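Trerstead Kitchen Bench Set
For manipulation research groups, teaching labs and anyone whose robot has become too good at stacking blocks

Home > Lab equipment > Task sets > Kitchen

The Trerstead Kitchen Bench Set is the collection of objects, task cards and scoring sheets behind the Sista method, packed so that other groups can repeat the work and disagree with it properly.

Sista is a way of training an arm to do small kitchen jobs from a modest number of demonstrations. A person guides the arm through a task 30 times. The method then cuts each demonstration into short stretches at the points where the gripper opens, closes or changes its mind, and learns the stretches separately. At run time it picks whichever stretch best suits what the camera is looking at. Rekha Chaudhary, who wrote the first version, calls this "planning, on a good day".

The set grew out of a complaint. Our early results were excellent and all of them involved the same cube. Philomena Horgan asked what would happen with a banana, and the next few months were spent finding out. Soft things squash, round things leave, and a spoon in a pot has opinions about which way it wants to lean.

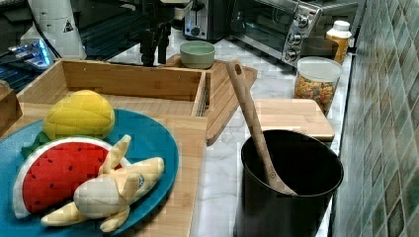 Plush fruit on the plate, spoon in the pot, gripper standing by.

How it is scored

Each task is run 100 times with the objects moved between runs according to the cards. A run counts only if the object ends up where the card says and stays there once the gripper has let go. Flinging the pineapple into the correct box is a pass, provided it stays in the box. We argued over this in October and the pineapple won.

In our own trials Sista finished 3 more tasks than the plain cloning baseline trained on the same demonstrations. It did best on plush fruit, which forgives a poor grasp, and worst on spoons, which do not. The full tables come with the set, including the afternoon when it refused to pick up anything yellow.

What you get

Plush and rigid kitchen objects
Task cards with start positions
Scoring sheets, paper and spreadsheet
2000 recorded demonstrations, with the cuts marked
Sista training code and the baseline

What you do not get

An arm, a gripper, a worktop or a toaster. Any six- or seven-axis arm with a two-finger gripper should manage. Valentyna Melnychuk has also run the set on a Zunus arm with a worn wrist joint, and her notes are in the download folder under "wobble".

Care

Plush items may be washed by hand. Please dry them fully before use - a damp watermelon weighs more than the model expects and your scores will suffer for it.

Ordering

Sets are put together by Thakur and sent out in one box. Write to Jyoti Sisodia for a quote, saying which gripper you have and how wide it opens. Replacement fruit is sold singly.

Page last updated 26/11/2018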